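# Maturow's Moneo kit, two months on the bench

Faith Bakilana runs laundry trials for Gashaw, a small test shop that evaluates manipulation hardware for service companies. Since April her main job has been the Moneo, a gripper and software kit sold by Maturow for picking up and sorting household textiles.

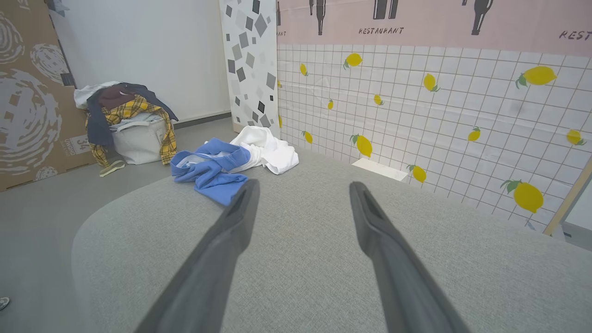
The kit ships as a two-finger gripper, a wrist camera, a controller and a license for the picking software. The list price is $2297, with mounting plates for two arm types included. Bakilana had it running on the second day.

"The mechanical part is an hour," she said. "The rest went into calibration. The manual gives the camera offset in one frame and the software wants it in another. I wrote to Maturow and they sent a corrected page, but the PDF on the site is still the old one."

Her trials use ordinary clothes and cloths placed on soft furniture and in baskets. Hard tabletops, she said, flatter any gripper. On upholstery the fingertips can press into the surface, and the force reading at contact rises slowly enough that the default threshold responds late.

"I lowered the contact threshold and cut the approach speed. After that it stopped digging into the cushion. You pay for it in cycle time."

The latest series had 76 picks of single items from a padded seat. The kit completed more than 10 picks in a row several times without a retry, and Bakilana regards that as adequate for the price. Her complaints concern thin fabrics lying flat, where there is no fold for the fingers to close on. Crumpled cloth is much easier.

"If it's bunched up, the planner finds a ridge and goes for it. If it's spread out, it makes two or three passes and then reports no grasp. I would prefer it to drag the cloth a little and try again. There is a setting called Regrasp, but all it does is repeat the same approach from a new angle."

Two items touching each other are a separate problem. The software segments by color first and by depth second, so a blue cloth next to a white one is usually split correctly. Two white ones are often treated as a single item and lifted together.

Nuria Gudeta, who handles integration at Farkport and plans to fit the kit to a sorting cell, has read Bakilana's logs and agrees with most of them. She is less concerned about flat fabric.

"Our items arrive in a heap," Gudeta said. "What I need is a reliable count of what left the heap. The wrist view is good until the fingers close, and then the cloth covers most of it. We will add a fixed camera overhead. The controller has a spare port for that, but the driver is not documented."

Both asked for replaceable fingertips. At present the finger is a single part, and a worn tip means ordering the whole piece. Bakilana has changed one pair so far. The swap takes four screws and a recalibration, and the recalibration routine has to be started from the command line.

Gashaw will keep the kit for another series, this time with baskets and mixed loads. Bakilana has asked Maturow for access to the raw force data, which the current firmware averages before logging. She had not received an answer when we spoke.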